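10 de agosto de 2026
Por Marjatta Kiiskinen

Saí de casa às sete da manhã com um saco de figos e uma vontade enorme de mexer em tudo, e foi mais ou menos isso que fiz o dia inteiro! A Adholm abriu as portas no sábado, como faz uma vez por ano, e quem se inscrevesse a tempo podia passear pelas salas onde se escolhem os brinquedos e jogos que depois seguem para as ludotecas da região. Eu inscrevi-me na primeira hora (fiquei com o número 38, escrito a caneta num autocolante que ainda trago na mala).

O edifício fica no fim da linha 12 do autocarro, logo a seguir à padaria Gebremichael, onde convém parar. Comi lá um pão de erva-doce ainda quente e comprei outro para o caminho de volta, que não chegou ao caminho de volta.

A visita começa no armazém, com as caixas da coleção Mekik empilhadas até ao teto. São os conjuntos de tecelagem para crianças, com teares pequenos e lançadeiras que cabem na mão de um miúdo de cinco anos. Deixaram-nos experimentar. Fiz quatro dedos de uma tira torta, às riscas, e fiquei tão contente que quase perdia o grupo. Depois passa-se por um corredor comprido com cartazes antigos de festas de bairro e entra-se na sala que, para mim, valeu a viagem.

É a sala das formas e dos recipientes. Gosto muito de peças simples, daquelas que não trazem instruções, e ali estavam blocos e dados de espuma grandes, um laranja e outro cor de lavanda, com os cantos arredondados. Apetece logo inventar um jogo. Podia ser um percurso no chão, uma corrida de pontos, ou só atirar e gritar o número. Os blocos são de cores bem vivas, amarelo, azul, e há um verde em degraus que me pareceu o mais interessante de todos, porque serve de escada, de castelo ou de sofá para bonecos. E depois há as caixas, a laranja aberta em cima, o recipiente roxo de rebordo largo, para guardar, esconder, despejar e voltar a encher. Quem tem crianças pequenas sabe que despejar é metade da festa.
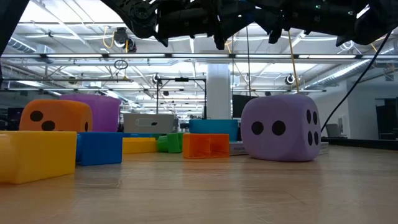 Roman Żak acha que os dados grandes deviam andar sempre aos pares, e que com um só as crianças mais novas acabam à espera da vez e desistem. Contou que na ludoteca de Skasano juntaram dois dados diferentes e que os miúdos passaram a somar os pontos sozinhos, sem ninguém lhes pedir nada. Concordo com ele quanto aos pares, embora com os meus sobrinhos um dado só já tenha dado para uma tarde inteira de chuva.

Ficámos ali bastante tempo a falar de arrumação, assunto de que gosto mais do que devia. Eu defendo uma cor para cada tipo de peça, outra visitante preferia tudo misturado num cesto grande. Tomei notas para mudar a prateleira lá de casa – vou começar pelos blocos, que andam espalhados por três divisões.

No fim houve café, bolo de maçã e uma mesa de troca de jogos usados. Levei um dominó a que faltava uma peça e trouxe um jogo de memória com pássaros, completo, lindíssimo! Em setembro há outra visita, mais curta e só à oficina de reparações, e as inscrições fazem-se ao balcão ou pelo telefone, extensão 3011. Levem sapatos confortáveis e vão cedo, que o bolo acaba depressa.

Contacto: Adholm, ext. 3011 | © 2026 Marjatta Kiiskinen | Voltar ao topo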